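I've been making small-batch cold drinks at home for a couple of years now, and the question I get most through the shop page is which bits of kit are worth the cupboard space. So this page covers the Skendix tabletop set: the single induction hob, the saucepan, the flat scale and the sleeved bottle. We sell them together or one at a time, and I use the lot myself.
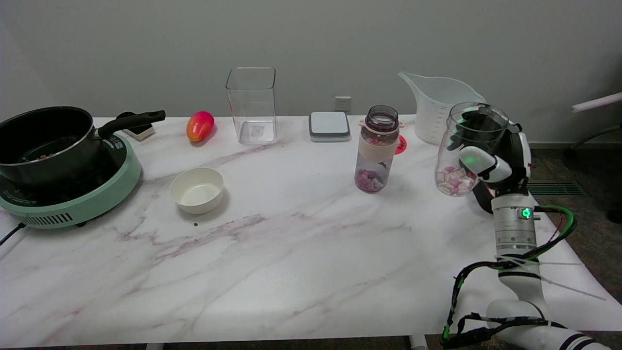
**Words and kitchen testing: the Brellgate shop desk**
*Product writer and chief washer-up*

My own counter is a tiny bit of white marble-look top with one socket behind it, so everything has to earn its place. The hob is mint green, and I'll admit that's why I picked it (the plain ones looked like office equipment!). It sits at the left-hand end with the lead running off the side, and that leaves the rest of the top free for a bowl, some fruit and whatever I'm measuring into.

## The hob

It's a single ring with 2000 watts at the top setting, and most of what I do happens a long way below that. I warm syrups on 200 and simmer on 700. The controls run along the front edge, and the vents are in the side of the casing, so leave a bit of air round it and don't shove it hard up against the wall. Wipe it down once it's cooled and you're done.

One moan: it beeps. It beeps when you turn it on, it beeps when you change the setting and it beeps when you lift the pan. I've got used to it. My neighbour's dog hasn't.

## The saucepan

Dark inside, non-stick, with a long black handle. The handle is longer than I'd choose for a small worktop, and I park it pointing right, over the table, so I don't catch it with my sleeve. It's a good size for a syrup, a handful of beans or a bit of fruit cooked down for the bottom of a glass. Please don't go at it with a metal spoon. I did that to my first one and it was never the same again.

Any pan will do on an induction hob as long as a magnet sticks to the base, so if you already own one you like, just buy the hob and save yourself the money.

## The scale

Flat, square, grey and white, and it slides against the back wall when I'm not using it. I weigh fruit on it more than anything else. Mango is the one that catches people out, because the stone is so heavy — weigh it after you've cut it, or your recipe will be miles off. It takes the sort of batteries everyone has in a drawer.

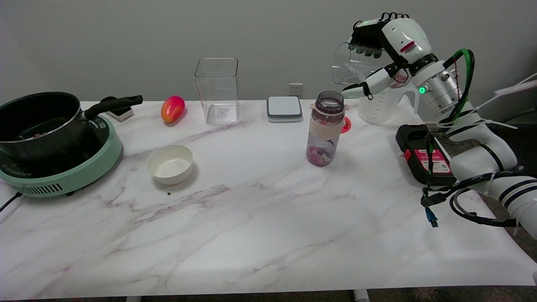
Anyway, on to the bottle, which I was a bit sniffy about at first. It's clear plastic with a silicone sleeve round the middle, in a beige sort of cream, and there's a loop at the top for carrying. The sleeve gives you something to hang on to when your hands are sticky, and mine are always sticky. I like the neck too. You can drop small cubes of fruit straight in without a funnel, then top it up from a jug. Pink and purple bits look lovely through the side, and it makes a nice thing to put down in front of someone on a hot afternoon.

Take the sleeve off when you wash it. Juice creeps underneath and you won't notice until August.

## Things that go well with it

You'll want a clear measuring jug with a proper spout, and a wide white bowl for the peelings or for tipping cut fruit into. I also keep a tall square tub from the Rereck storage range out on the top. It's see-through, it stands up by itself, and the square shape packs into the fridge door far better than a round one.

For syrups I usually go to Thepsuriya, who do a palm sugar one that's dark and a bit smoky. Use less than you think.

## Buying it

The full set comes in one box, with the pan packed inside a cardboard collar. The bowl, jug and tub are sold separately. Mint has been slow to come back in since December, so if it's showing as out of stock, put your email in the box and we'll send you a note when the next lot lands. White is nearly always on the shelf.

Spare sleeves for the bottle are listed under accessories, in cream only for now.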